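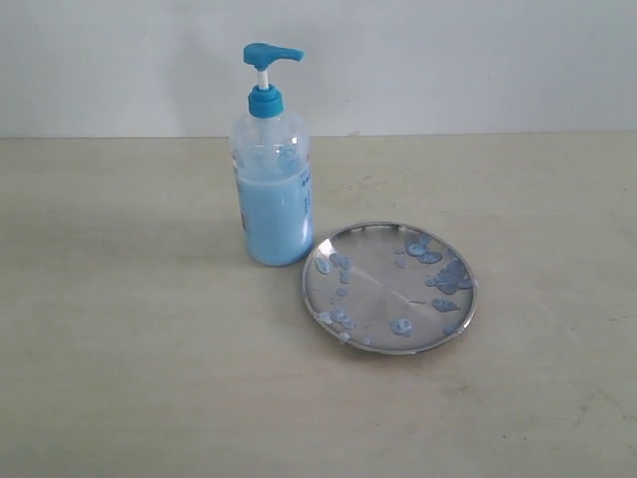

Hello again from the Kesbridge sleep and colds study! I've been itching to share this one. We've finished going through the nasal swabs from the winter round, all 2,452 of them, and my eyes may never recover.

What jumped out at me was how long some people kept shedding cold virus after they felt fine. In 47 of you it was still there on day 13, well after the sniffles had gone (I was one of them, my poor family).

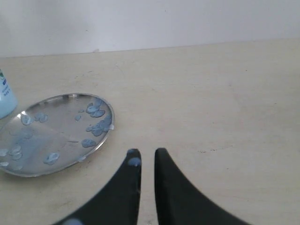

We don't know yet if that late virus can infect anyone, so the next step is trying to grow it in cells, and the lab at Hultano has offered us bench time in January. If you still have a symptom diary at home, please mail it back, even if you skipped days. I skipped plenty!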